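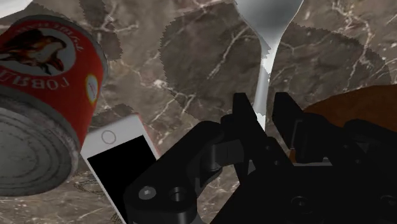

About us

Ternero is a small robotics outfit in Disdale. We make grippers, and the simulated kitchens and benches you test them in before you spend money on the real thing. Two-finger grippers mostly, for picking up household stuff – cans, cutlery, phones, bowls, whatever ends up on a counter.

Started in 1995 as a repair shop for packing line gear. Motors, conveyors, the odd labeller. Moved into automation proper around the time our biggest customer asked if we could build a thing to grab jars without cracking them. We could, sort of. Second one was better.

What we sell

The Tennant kit. One gripper, one mounting plate, cables, hex keys, spare finger pads and a licence for the simulator. Fits most small arms, check the list on the downloads page or just email us the model. Fingers come off with a hex key so you can swap in the long ones or print your own.

The simulator on its own. Same gripper, modelled down to the pivots and screws, plus a library of 60 household objects and a handful of countertops. Drop them in any way you like, tipped over, crowded together, half in the road. Spoons are harder than you'd think. Thin handles are what most customers get stuck on so we've put a lot of hours into those. Labels and textures are still a bit rough in places and we're working thru them.

Setup and training. We come to you, or you come to Skalcombe where the test floor is. Usually a day, sometimes two. Bring the stuff you want picked up, the real stuff, not a nice clean sample of it.

Who buys it

Schools and colleges, mainly. A few food plants. Aged care suppliers looking at table clearing and that kind of job. Over 2000 kits out the door so far, and we still repair the old ones. If yours has the grey cable it's an early one – send it in, we'll change the connector at no charge.

How we work

Quotes are free. Phone gets answered from 8 am, if it rings out we're on the floor so leave a message. We don't do contracts longer than a year and you can keep using the simulator version you've got after the licence ends, you just don't get the updates.

If a job is wrong for a two-finger gripper we'll say so. Bags of flour, wet lettuce, anything floppy – go with suction or something softer. Happy to point you at the right sort of gear.

Visiting

Office and workshop are both in Disdale, at 58 Mill Lane, round the back past the tire place. Parking is out front, not in the loading bay please. Skalcombe test floor is by appointment only and is closed for for most of May while the floor gets redone. Email ahead and we'll put the kettle on.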